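Modico Bench Arm – Set-up Guide
Section 3: Planning and Budgeting Before You Order

Read this section before you ask for a quotation. It covers the space, power, props and running costs for one tabletop work cell. Unpacking and fixing down are covered in Section 4.

3.1 Who should fill in the planning sheet

The planning sheet is at the back of this guide. It should be completed by the person who will run the cell day to day, then checked by whoever holds the budget. If these are the same person, ask a colleague to read it through. Orders sent without a planning sheet are put on hold until one arrives.

3.2 Decide what the arm will handle

1. Write down every object the arm will be asked to pick up, move or hold.

2. Weigh the heaviest item, including anything that may be inside it. A basket is weighed with its contents.

3. Measure the part of each object that the fingers will close on. A braided rim, a plate edge and a rounded handle all need a different opening.

4. Mark any object that is soft, see-through or very shiny. These take longer to set up and should be allowed extra hours in the plan.

5. Choose one lift from the list as your acceptance task. It will be used at handover to confirm that the cell does what you bought it for.

Note: Do not choose the easiest lift on the list. A container with something in it makes a good acceptance task, as the load can shift while it is being carried.

3.3 Measure the space

1. Measure the table top, not the room. The arm, the objects and any rack or shelving must all fit within reach.

2. Leave 15 cm clear between the arm's furthest reach and any wall, post or shelf.

3. Measure upwards as well. A lifted basket needs more height than the same basket standing on the table, and the arm above it needs more again.

4. Check what is behind the table. A plain backdrop such as a pale curtain is cheap and saves time when the fixed camera is being set up. Enter it on the sheet as a separate item.

5. Check the table for movement. Lean on each corner in turn. If it rocks, budget for a new table before you budget for anything else.

Caution: Shelving that stands beside the work area must be fixed or weighted. Do not rely on the items stored on it to hold it steady.

3.4 Power and network

1. Allow 3 sockets on their own circuit for the arm, the controller and the cameras. Lamps and light strips may share another circuit.

2. Allow one wired network point. Wireless working is possible but is not supported at handover.

3. Ask your electrician for a written price. Prices given over the telephone are the most common cause of a late change to the plan.

3.5 Choose the cameras

The standard kit includes a fixed camera for the bench and a small camera for the wrist. Some buyers remove the wrist camera to save money. We advise against this if your list from 3.2 includes thin edges or woven goods, where the point of contact is hard to judge from the side.

If you already own cameras, enter the make and model on the sheet. Cameras from the Jotance range can be connected with the adaptor lead, which is ordered separately.

3.6 Budget for props and storage

Props are often left out of the first budget and then bought in a hurry. List them early.

1. Buy two of anything woven. Strands wear where the fingers close, and a replacement bought later may not have the same rim.

2. Use toy food in place of fresh wherever the task allows. It keeps its shape and does not need replacing each week.

3. Buy plates and bowls in different plain colours. They are easier to tell apart in recordings and easier to name in written task sheets.

4. Include a rack. Plates stored upright take up less of the table and give you a second set of tasks at no further cost.

The views below show the sort of bench this section is written for, with a basket lift as the acceptance task.
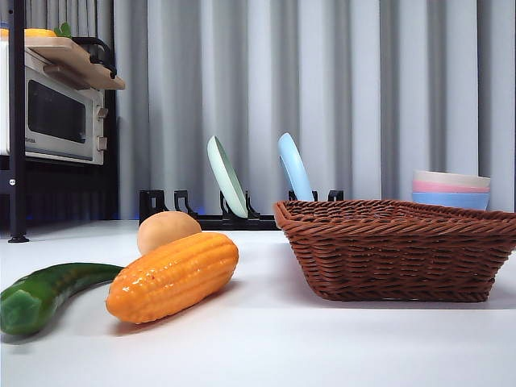
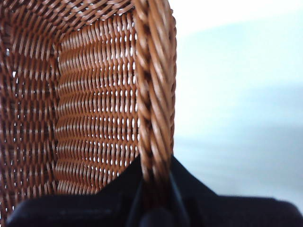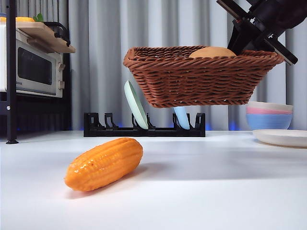
3.7 Running costs

1. Set aside money for finger pads. Inspect them every 6 weeks and record the result, even if no change is needed.

2. Add one service visit a year. Customers in the Duvville area are served from our own workshop. All others are visited by Szabó, our service partner, and travel is charged at cost.

3. Allow staff time for resetting the bench between runs. This is easy to overlook – someone has to put every object back in its place.

4. Decide where recordings will be kept and for how long. Two cameras fill a disk faster than most buyers expect.

3.8 Placing the order

1. Send the completed planning sheet with your request for a quotation.

2. Check that the quotation lists the arm, gripper, controller, cameras, leads and delivery on separate lines. Ask for it to be reissued if they are grouped together.

3. Quotations are valid for 90 days. Orders for delivery in January should be placed early, as the workshop closes over the holiday.

4. Do not book your electrician until you have a confirmed delivery date.

Caution: Do not buy shelving, tables or racks on the strength of a draft quotation. Reach can change if a different gripper is chosen.

Keep a copy of the planning sheet with this guide. You will need the measurements from 3.3 again in Section 4.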